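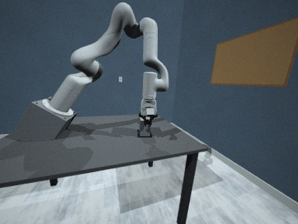 Gray arm over a dark table, computer rendering.

Reading Household Account Books
Handout for Week 8
Instructor: Laimutė Priedītis

Bring this sheet to the reading room along with a pencil. Pens stay in the lockers.

An account book records money coming in and going out of a house. Most were kept for use, and the person keeping one had no reason to explain it. Abbreviations go unexplained, servants appear by first name only, and a page may be left blank and filled in years later from the other end of the book.

We will work from the Kütt book, begun in 1742. It has 302 pages and is shelved as item 1307. At least two hands are present. The first is upright and careful; the second leans to the right and runs words together.
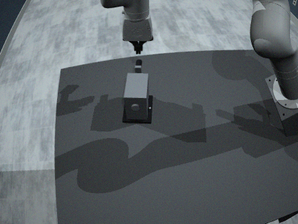 Reading time: 8 minutes

Start with the layout before you try to read any words. Find the money columns, then the dates, then the description of each entry. Check whether the totals at the foot of the page are carried to the next one. In the Kütt book they usually are, up to the change of hand.

Dates need care. The keeper wrote the month once and then only the day, sometimes for several pages. Work backward until you find the month and write it in your notes in square brackets.
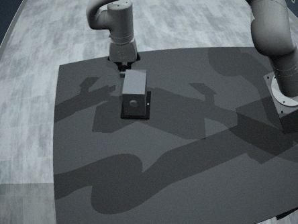

The same rule applies to names. Copy what is on the page, spelling included, and put your reading of it in brackets. Do not correct the sums either. A wrong total is evidence -- it may show that an entry was added late or copied from a loose slip.

Candles, salt and shoe repair come up every month. Payments marked "by hand" are harder. They could mean cash paid in person, or a payment carried by someone else, and the July entries support both readings.

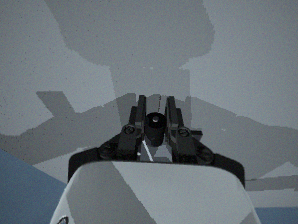

Lacey Heywood wrote after last week's session that she reads "by hand" as cash only, as the phrase never appears beside goods given in trade. Check this against your own pages and note any exception.

For next time: transcribe one full page, with line numbers, and add a short note on which hand wrote it. Defne Altıntaş has the sign-up list for the reading room.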